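Call for Participants: Two-Arm Build, Ondena Shared Workshop

Ondena invites 6 members to join its home robotics build. Work begins in simulation and moves to the bench in February.
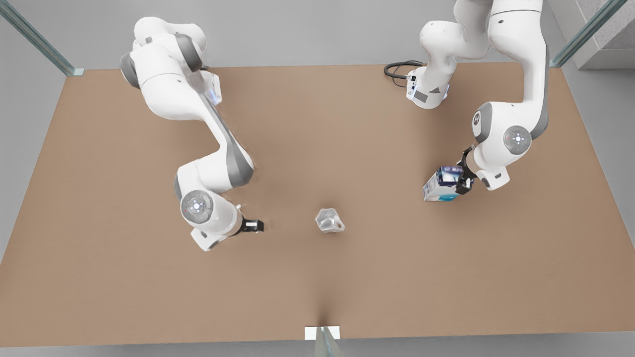

Simulated table with both arms, carton in the left gripper.

Participants will tune grasping of household items, including a mug on its side.
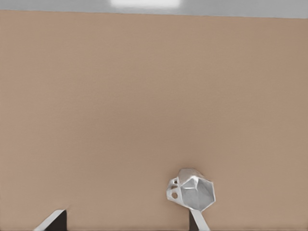

Pinico asked whether beginners may apply; they may.

Packaging is handled as a separate task.

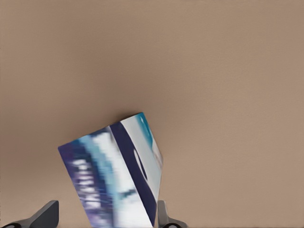
REQUIREMENTS
Two evenings per week. Basic Python. Apply by 24 November 2023.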